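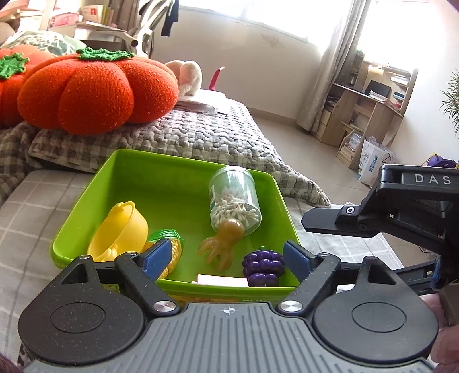 Room check – bedroom with play things on the bed
Monthly sheet, flat on Henríquez street, upper floor
Date of check: Mar 22, 2010
Form: Vosano home safety list, shortened by me

Marks used: OK = good, C = comment given, X = must be changed before next check in April.

1. Bed and bedding

1.1 Sheet lies flat, no pins or needles in it. OK
1.2 Blanket and quilt not hanging to the floor where a foot can catch. C
Comment: Please fold the quilt at the foot end every morning.
1.3 Cushions and pillows. OK
Comment: The two knitted pumpkins are fine for sitting hours. For sleeping hours I ask that they go on the shelf, together with the plush bunny.

2. Small items on the bed

2.1 No item that fits completely in a child's mouth. C
Comment: The toy fruit and vegetables are big enough as whole pieces. The grapes I want to have pulled by hand one time each month, every bead. I used the Druvitz test tube for the small figures and wrote the results on the back page.
2.2 Strings and beads. X
Comment: The beaded string is not for children under three. The form allows 196 mm for a loose string near a bed, and I did not find this string in the toy list, so I could not look up its length. Keep it in the drawer until it is measured.
2.3 Hair clips and similar. C
Comment: A claw clip has teeth and a spring, it is not a toy. I know that it is used in the sorting game with the starfish and the octopus.

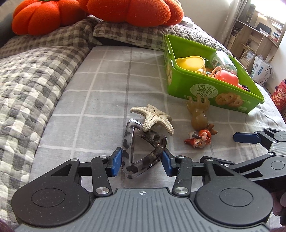
It can stay in the game when an adult sits next to the bed, but after the game it goes back to the bathroom. The same rule is for the dried starfish – the arms can break and the pieces are sharp.
2.4 Rubber animals: no cuts, no sticky surface. OK

3. Containers

3.1 Tray: edges smooth, no cracks. OK
Comment: I went along the rim with a cotton cloth and it did not catch.
3.2 Cotton swabs. X
Comment: The jar must close so that a small child cannot open it. I know the Prilterier refill bags hold 300 and are cheaper, but please do not put a refill bag on the bed. Also the jar is better not filled to the top, 100 swabs are enough for one month.
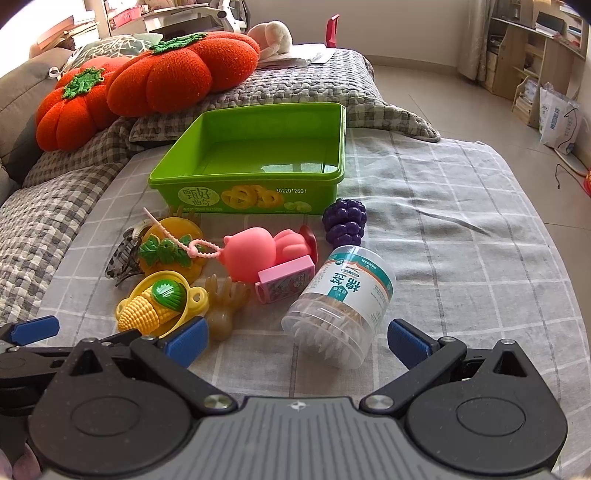
4. Desk, window and floor

4.1 Way from bed to door is free. C
Comment: Bags should not stand on the floor by the desk. Please find a hook for them.
4.2 Curtain has no hanging cord. OK
4.3 Shelf with books is fixed to the wall. C
Comment: One screw turns when I push it. The landlord was informed.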